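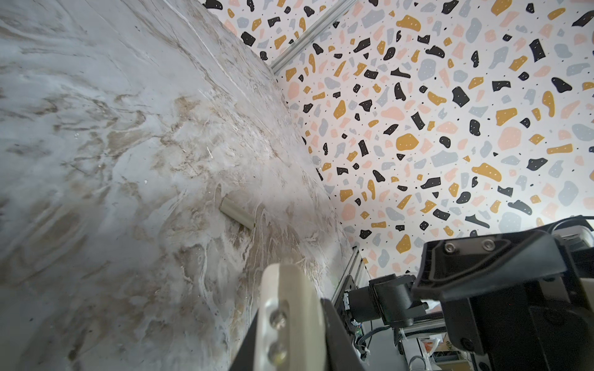
Last changed: September 19, 2024

Surface Gloss and Perceived Cleanliness of Dining Tables
Project report, Boyang Fang

1. Background

Patterned tabletops are common in student dining rooms. Light veined finishes are said to hide crumbs and dried spills better than plain ones, but they also reflect overhead light, and glare can hide the same residue from the person wiping the table. The project tested whether pattern or gloss has the larger effect on how clean a table is judged to be.

2. Method

The survey was run in the Galindo dining hall. Tables were sorted into plain matte, plain gloss and veined gloss. Each table was wiped with the standard cloth and left for 30 minutes before rating. Diners gave a score from 0 to 100 on a paper card. A total of 2,979 usable cards were collected. Cards with no table number were discarded.

Residue was measured separately by swab, using the procedure in the Bastance lab manual. Swabs were taken at the center of the table and at one corner.

3. Results

Veined gloss tables received the highest ratings at all seating times. Swab readings did not follow the ratings. Corner readings were higher than center readings for all three finishes, and the difference was largest on plain matte.

4. Limitations

Window seats were not separated from interior seats, so daylight is uncontrolled. Raters could see each other's cards. A second round with 400 cards and fixed lighting is planned for October.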